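Jorside Path Project: progress report, March

Hi Adwoa,

I know you asked for a page and I'm going to run over a little, sorry! There's a lot to tell since the last one, and most of it is good.

The big news is that we finally have the whole route walked and written up, from the Toom end right through to the Trerkier gate. Seidu Atinga came out with me at 7 in the morning for the first stretch and we went slowly, stopping every time one of us had an opinion (so, often). The gravel stretch is in better shape than I'd feared. The middle has packed down into a firm strip and that's where your feet naturally go, but the stones have been working their way outward, and along the right they're spilling into the grass. 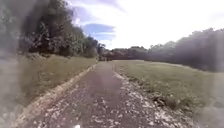 What I'd like to do there is pretty simple. Rake the stray stone back in, top up the thin spots and roll the whole width so people can walk side by side again. Loltico quoted us $800 for the stone and delivery, and that fits inside the surfacing line with a bit left over. I haven't signed yet. I wanted you to see the number first, and I'd also like them to confirm the size of the stone, as the last load we had (before your time) was much too coarse and the stroller crowd let us know about it.

We also got 94 comment cards back from the box at the Toom end, which is way more than I hoped for! Surface came up the most, then benches, then dogs. Quite a few people asked us to leave the trees alone, and I'm happy to say we never had plans to touch them. One card was just a very nice drawing of a heron.

The paved stretch is a different job. The asphalt is worn and patchy but I don't think it needs replacing this year, and Seidu agrees. The part that bothers us is the bank on the left. The soil has eroded where the grass meets the path, so you get a little bare ledge running along the edge, and it's widest right where we'd want to start work.
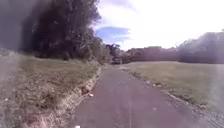 The paved stretch, with the eroded edge along the foot of the bank.

Seidu wants to cut that ledge back to a gentler slope and seed it, then rope it off until the grass takes. He figures 3 weekends of work with a small crew. I'd add a quick sweep of the asphalt while we're at it, there are a few small bits of debris on it and it'll look so much more cared for. The grass on the bank is rough and dry too, so I've asked for a price on overseeding the whole slope, but please treat that as a wish and not a request for now.

Where we're behind: the signs. The designer sent 2 versions and both had Trerkier spelled wrong, so they've gone back. I'm also still waiting on the county for the drainage form, and I've called twice.

What I need from you is a yes or no on the Loltico quote, and whether the bank work can come out of this year's money or has to wait. If you'd like to walk it with us, any morning is fine, just wear decent shoes. The receipts are in a separate envelope.

Talk soon!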